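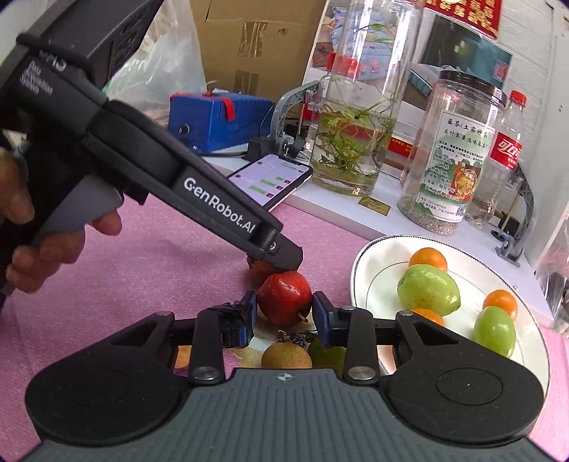 What is a reading log supposed to do?

On paper, it gets a child to read at home and lets the teacher see that it happened. The child writes down a title, a number of minutes and a parent's initials. What the teacher gets is a sheet of initials. Whether anyone read anything is a separate matter, and the sheet won't tell you.

Does the log make kids read more?

I doubt it. A kid who already reads will fill it in, sometimes grudgingly. A kid who doesn't will stop at the minute mark, or fill in the whole week at breakfast. I have graded plenty of logs where every night's entry was in the same pen, at the same slant, with the same 20 crossed out and rewritten as 25.

Our school uses Lallora. Isn't an app better?

It's tidier. Lallora adds up the minutes and shows a bar that turns green. A running timer still can't tell a reader from a kid with a book open on the bed. When we tried it in October, one of my students had 1,456 minutes by the end of the month and couldn't name a character from the book. The app gave him a badge.

What about the 600-minute challenge?

Ask who picked 600. I did, and was told it was "a good round goal." If your school runs one, treat it as a party with a theme. I wouldn't put it in the gradebook.

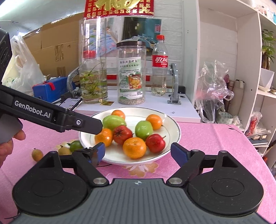
Ravindra Shakya wrote in to disagree with most of this page. His daughter's log, he says, is the only reason the two of them sit down together at night, and he'd be sorry to see it go. He also thinks I'm too quick to assume parents sign without looking. Fair enough. I'd still ask whether it's the log doing the work or the sitting down, but I can't prove it either way, and he knows his own house.

Should logs be graded?

No. You'd be grading the parent's memory, and kids whose parents work evenings lose points first.

What do you use instead?

Two things. Each student keeps a plain list of books finished or dropped, with a sentence on why. Then I talk with them at my desk, a couple of minutes each, and ask what's going on in the book. It takes up class time and I never get through everybody in the week I planned to.

My principal wants numbers. What do I hand over?

The list. You can count finished books on it if you have to. I'd write at the top that long books and short books count the same, and then expect that line to be ignored.

Can I still send a log home if families ask?

Sure. Leave off the box for initials and don't collect it.

Last updated: 4 Aug 2026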